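Screw lid on plastic storage jar loosens by itself overnight

lowtorque_dan
Member, Hinville

I keep dry goods in clear plastic jars with screw lids. I tighten a lid in the evening and by morning it turns with two fingers. The jars stay on a shelf and are not moved. The lids have a foam liner. It happens on the Jaltex jars and less on the older Kurek ones. Is the thread worn, or am I closing them wrong?

Viewed 3,803 times

threadpitch
Regular

What you are seeing is normal relaxation. When you tighten the lid, the liner compresses and the plastic threads flex a little. Over the next few hours both creep, and the torque needed to open the lid drops. A large part of the loss comes early, so retightening once after 30 minutes helps more than closing it very hard the first time.

Overtightening makes it worse. The thread can ride up and skip, and the liner takes a permanent groove. If you can see a deep ring in the foam, replace the liner. Match the outside diameter to the recess in the lid, not to the mouth of the jar.
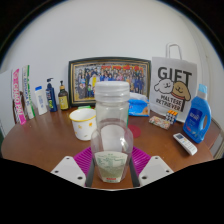

Temperature matters too. Lid and jar are often different plastics and shrink at different rates. If you fill a jar in a warm kitchen and store it in a cold pantry, expect a looser lid. Let the contents reach pantry temperature before the final turn.

To check the seal, put 150 ml of water in the jar, dry the rim, close it and lay it on its side on a paper towel for 6 hours. A dry towel means the lid is fine for flour or rice, whatever it feels like in the hand. It is not a test for vacuum or for canning – these jars are not made for either.

gasket_case
New member

Had this with Momix jars. Flour on the thread. Wiped it off, problem gone.

lowtorque_dan
Member, Hinville

Ran the water test on two jars. The Kurek stayed dry, the Jaltex left a damp spot. The Jaltex liner has a groove in it, so I will order new ones. Retightening after half an hour does help – noticeably stiffer this morning.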